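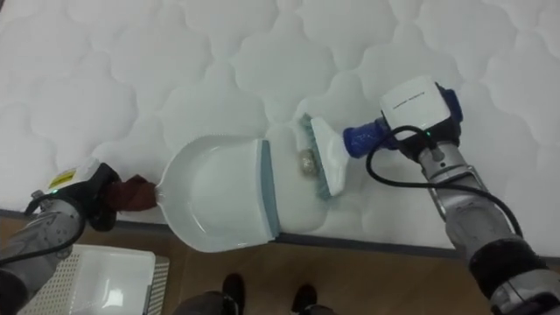 ## Re: Brush and pan on bare mattress tops

**From:** Leilani Lindgren
**To:** Estura housekeeping list
**Date:** 25/11/2018

Giang Tăng wrote:

> We are rewriting the turnover sheet for the Doãn apartments and I am stuck on step four, the bare mattress. The old sheet says "vacuum top and sides" and gives no alternative. We have 62 beds and 2 vacuums, and the upholstery head is usually missing from one of them.
>
> Can a hand brush and dustpan replace the vacuum for visible debris on a quilted top? Fabrice Chevalier tried it at Bellent and told me the lint kept dropping into the stitching. He was using a hard-edged metal pan.
>
> Also, does it matter if the brush set is the same one used on floors?

Giang,

Yes for visible debris, no for dust. Keep the two as separate lines on the sheet or people will tick both after doing one.

The pan matters more than the brush. On a deep quilt the top is a field of rounded puffs with seams between them, and a rigid lip bridges from one puff to the next. Anything sitting in a seam goes under it. You want a pan with a rubber strip along the front edge, pressed down hard enough that the strip touches fabric along its full width. A white pan with a blue-gray strip and matching bristles works fine. Fabrice's metal pan would have failed on any quilt of that type. 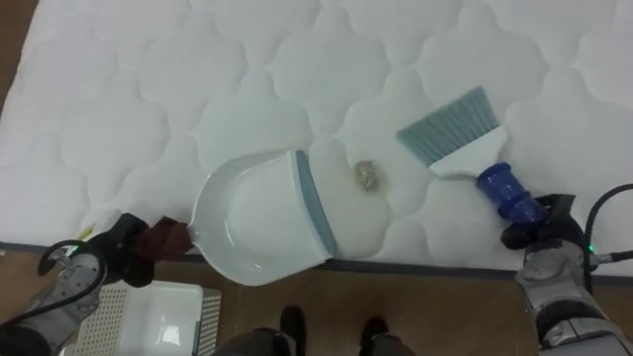
Sequence we use:

1. Strip the bed completely, protector included. Linen goes straight into the basket on the floor.
2. Lay the pan flat, lip toward the debris, and leave it there. Do not chase the clump with the pan.
3. Put the brush on the far side of the clump and draw it toward the pan in short strokes. Long strokes flick lint across the bed.
4. For anything left in a seam, turn the brush and work along the stitching with the corner of the bristles.
5. Lift the pan handle-end low and empty it before moving on.

Lint balls are the easy case. A clump the size of a walnut comes off whole if you don't press on it. Hair is worse and I would go directly to a damp cloth, well wrung out. Keep moisture off the piping, where it tends to dry with a line.

On your last question - it does matter. Floor sets stay on the floor. We label the bed sets on the handle, and Khôi Chu checks the labels in July when the stock is replaced. The last order was 300 sets from Flovurer, and the rubber strip has held up better than on the earlier batch. When the strip curls at one end, that pan gets relabeled for floors.

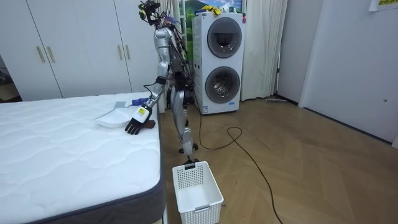 The side panels still need the vacuum. Dark gray fabric shows pale lint badly and there is no way to hold a pan against a vertical surface and get a useful result. A dry cloth, wiped downward, will do between full cleans. Sweep the floor after the bed, never before, and go with the length of the blocks if it is herringbone.

Chiến Tô has the current version of our sheet, item 392 in the shared index. The bed section is one page. Ask him for the editable copy, as the posted one is missing the line on seams.

One thing I have not tested is the softer bristle on a pillow-top. If Fabrice still has one at Bellent, I'd like to know whether it sheds.

Leilani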